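Cindmont Household Notes
Print this page | E-mail this page

Keeping small trash from piling up

Most of the mess in a lived-in room is small stuff. Wrappers, used cups, receipts and twist ties get set down on the nearest flat surface and stay there. A few habits keep it under control.

Put a wastebasket in every room where people eat or open mail. One big can in the kitchen is too far away for anyone on the couch. Line each basket with two bags, one inside the other, so the next one is ready when the first comes out.

Before you vacuum, do a pick-up round. Start at the door and go along the walls, then do the middle. Long soft packets wrap around the brush roll, and a hard cup can crack if it gets pulled under the head.

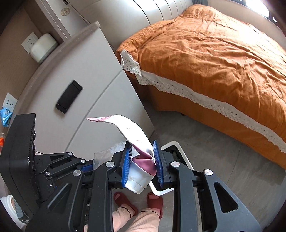
Small white container, like a plastic cup or pot, with a limp packet in its opening.

Nest what you can. A used cup makes a good holder for wrappers and torn packets, and it all goes out in one trip. If your town takes plastic cups for recycling, empty them again at the bin and rinse off any food. Our town does not take anything smaller than a yogurt cup, so check the list first.

For sticky spots left on the floor, lay a damp cloth over them for 2 minutes and then wipe. Dish soap is enough for sugar and sauce. Dried milk takes a second pass - use warm water, not hot.

Rinse the wastebaskets once a month. Let them dry upside down on the porch and sprinkle a spoonful of baking soda in the bottom before the new bags go in.

Ylva Kristiansen writes that she keeps spare bags in an empty tissue box screwed to the inside of the closet door. We tried it and it works well with the thin kind. The heavy 80-count rolls do not fit.

Send your own tips to Gerasimos Economou at the address below.

This site uses cookies. By continuing you accept our cookie policy.

Contact us | Copyright Cindmont Household Notes | Back to top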